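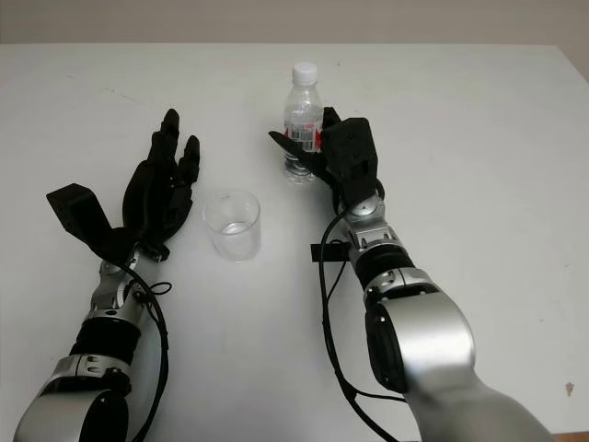
## Montag, Inhaltsanalyse Mietendebatte Loltum, Pretest

Korpus: Lokalpresse, Mai, Suchbegriffe »Ministerin« UND »Mietpreisbremse«. Nach Dublettenabgleich 33 Artikel. Einer davon ist eine reine Terminankündigung, also 32 kodiert.

- Kodiereinheit: wörtliches oder indirektes Zitat, kein ganzer Artikel
- V7 (Schuldzuweisung): Vermieter / Mieter / Kommune / Bund / keine
- V8 (Widerspruch im selben Artikel): ja / nein

V7 macht Probleme. Bei 15 Artikeln weichen die beiden Durchgänge voneinander ab, fast immer zwischen »Kommune« und »keine«. Ursache vermutlich die Passivkonstruktionen (»es wurde zu wenig gebaut«).
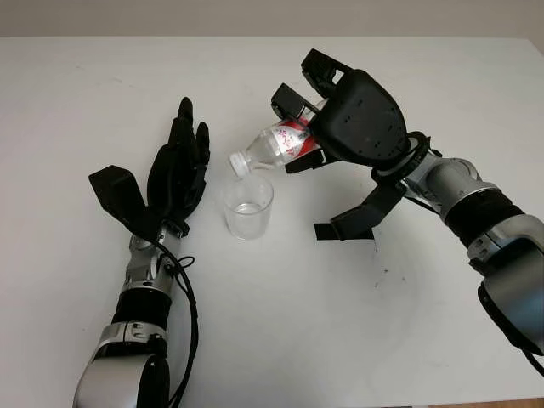 Regel ab sofort: Passiv ohne genannten Akteur = »keine«, auch wenn der Kontext eindeutig scheint. Codebuch ist angepasst, Altbestand noch nicht.

Pronadness trennt Zitate bei Gedankenstrichen falsch. 2 Fälle von Hand korrigiert, IDs im Blatt »Calton«.

Offen:

- V8 bei Agenturmeldungen: zählt die Reaktion der Opposition, wenn sie erst in der Folgemeldung steht?
- Leserbriefe aus dem Leitão-Archiv rein oder raus? Vorläufig raus.
- V7 nach neuer Regel komplett neu kodieren, dann erst Reliabilität rechnen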